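The toaster oven has earned its corner

I finally gave in and moved the toaster oven out of the cupboard and onto the counter for good, and I can't believe I waited so long! Toast before work, cheese on everything, a small tray of roast veg when it's just me – I used it twice yesterday and I'm already planning tonight.

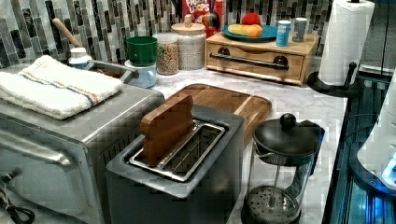

The jars stay out too, next to the cereal. My friend Gervásio says I'll regret it come July, when the kitchen gets so warm, but I love having the grains where I can grab them. Next job is his flapjack recipe: 175 g of oats, 85 g of butter and far too much syrup.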